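Household Organization, Unit 6
Carrying, Sorting and Keeping Fruit at Home
Handout for the evening group, Stikcombe Adult Learning, room 18
Prepared by Birutė Dzene

Before the class

Please read section 1 at home. Sections 2 and 3 we do together, and section 4 is the homework. If you missed Unit 5 (dry goods and jars), ask Kelechi Balogun for a copy. We will come back to the Nenotus list in the last half hour, so bring it also.

1. From the shop to the table

Most damage to soft fruit happens on the way home and in the first minutes after it. The fruit lies at the bottom of a bag, something heavier lies on it, and then the whole bag is put down on a hard counter. A strawberry will show a bruise by the next morning. A passion fruit or a small orange can take more pressure, but the skin may still split if the bag is dropped.

Rules for packing:
Heavy and hard things go in first. Fruit goes in last.
Strawberries travel in their own box, or on top of everything else.
Do not tie the handles tightly over soft fruit. The knot presses down when you carry it.
If the bag is thin plastic, look at the bottom for small holes before you fill it.

Rules for unpacking:
Clear a place on the counter first.
Open the bag by both handles, wide, so that you can see what is inside. Do not reach in blindly and pull.
Take the fruit out one piece at a time and place it in the bowl. Do not pour it.

In the March group we discussed whether to wash everything at once. My answer is still the same: wash berries just before you eat them. Wet berries spoil quickly. Citrus can be washed any time if you dry it after.

2. The bowl and the bag

A bowl for mixed fruit should be wide and not very deep. When fruit is in one layer you notice the piece that becomes soft, and you can remove it. In a deep bowl the soft piece stays hidden – sometimes for a week. A wavy rim like a flower is pretty, but the curves need a small brush when you clean them.

Keep the bag near the bowl until the work is finished. A bag with a printed pattern, such as cartoon bananas, is easy to recognize in the drawer, and many families keep one like this only for fruit.
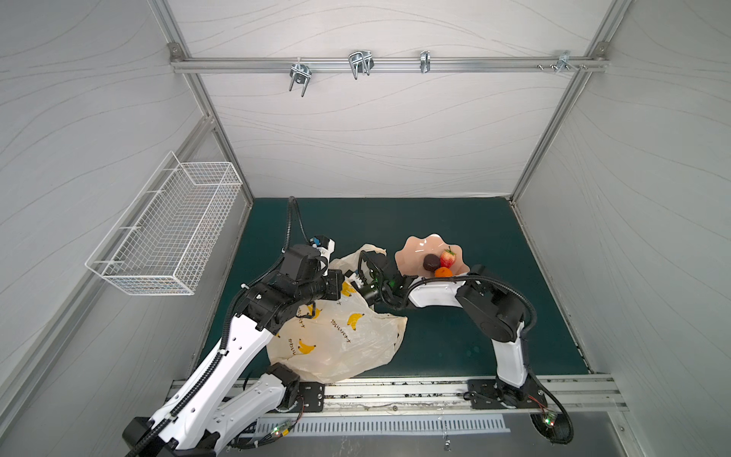

3. Places for things: basket, hooks, surface

The same rule as in Unit 2: each thing has one place, and the place is close to where we use the thing.

A wire basket on the wall is good for onions, garlic and folded bags, as air passes through it. I do not recommend it for strawberries, the thin wires leave marks on them. Hooks on a rail are for bags that are still in use and for a towel. Before you hang a full bag on a hook, test the hook with your hand.

How to fold a plastic bag:
Shake it out over the sink and wipe the inside if it is sticky.
Lay it flat and press the air out toward the handles.
Fold it lengthwise two times, then roll from the bottom.
Put the handles around the roll.

Olumide Chukwu asked if rolling or folding into a triangle is better. Both are fine. A triangle takes less space, but it takes more patience.

4. Homework

Write down which fruit you have at home now and where each kind is kept. Next to each, write whether you would move it, and where. One page is enough. Leave it in the Trullard folder by the door, or give it to Titilayo Okoro before 17:00.

Reading: course book, chapter on fresh food, only the part about ripening.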